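**Cuaderno de taller – célula de manipulación, octubre**

Asunto: previsión de compras y reserva presupuestaria para el próximo periodo.

Se recoge en esta entrada lo tratado con Shalini Bhatia a las 9:30, a fin de que quede constancia antes de remitir la solicitud a Administración. El formulario definitivo deberá llevar su firma y la del responsable de área.

**1. Mangueras y cableado del brazo**

El conjunto exterior de mangueras es la partida que más preocupa. El lazo que forma sobre la muñeca es amplio y, cuando la pinza desciende al contenedor, obliga a limitar las orientaciones de aproximación. Se han pedido dos ofertas:

- Kollatby: conjunto completo con guiado nuevo y abrazaderas. Plazo de 5 semanas. Incluye montaje.
- Viment: solo manguera y protección. Plazo de 3 semanas. El montaje correría por cuenta del taller.

La propuesta de Viment es más económica en factura, pero no contempla las horas propias. Se acuerda solicitar a Kollatby un desglose que permita separar el guiado del resto y comparar partidas equivalentes. Pendiente.

**2. Pinza de varios dedos**

No se prevé sustituirla en este ejercicio. Sí procede reservar importe para repuestos: puntas de dedo y un juego de conectores. El cableado de la parte superior de la pinza requiere ordenación – se hará con material de almacén, sin cargo al proyecto.

Queda abierta la cuestión de una segunda pinza de reserva. Shalini Bhatia considera que una parada prolongada costaría más que el alquiler; quien suscribe prefiere disponer antes de los datos de averías. Se revisará con el registro de mantenimiento delante.

**3. Contenedores**

Los contenedores grises siguen siendo utilizables. El fondo metálico del delantero presenta rozaduras y zonas claras que reflejan la luz, y la pared posterior tiene el acabado deteriorado. Para la segmentación de piezas interesa una superficie mate y uniforme. Opciones:

1. Repintado en taller externo (Rajput), con el inconveniente de retirar los contenedores de la célula.
2. Compra de 4 unidades nuevas, dos en servicio y dos de repuesto.

Se opta provisionalmente por la segunda. Falta confirmar que las medidas admiten las mordazas actuales; de lo contrario habría que añadir la fijación al pedido y la partida dejaría de ser menor.

**4. Juego de objetos de ensayo**

El surtido actual (bloques, cubo, camión de juguete y piezas irregulares) resulta suficiente para comprobaciones diarias. Conviene adquirir un segundo juego idéntico y guardarlo sin uso como referencia. Importe bajo; puede tramitarse por caja.

**5. Visión e iluminación**

Litico ha ofrecido una luminaria difusa en préstamo. Se acepta en principio, condicionado a que el transporte de devolución no se cargue a este centro de coste. La compra no se incluirá en la solicitud hasta haber terminado la prueba con los contenedores nuevos, dado que el cambio de fondo puede alterar el resultado.

**Orden de prioridad acordado**

Mangueras, contenedores, repuestos de pinza, objetos. La iluminación queda fuera de esta ronda.

**Pendiente**

- Desglose de Kollatby.
- Medidas interiores y exteriores de los contenedores, con holgura para las mordazas.
- Condiciones de préstamo de Litico por escrito.
- Consultar si los repuestos de pinza se imputan a inventariable o a fungible – el año pasado hubo que rectificar el asiento. 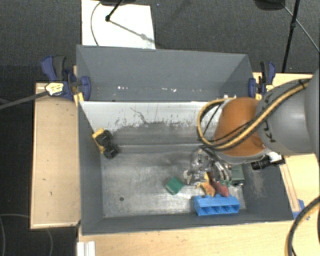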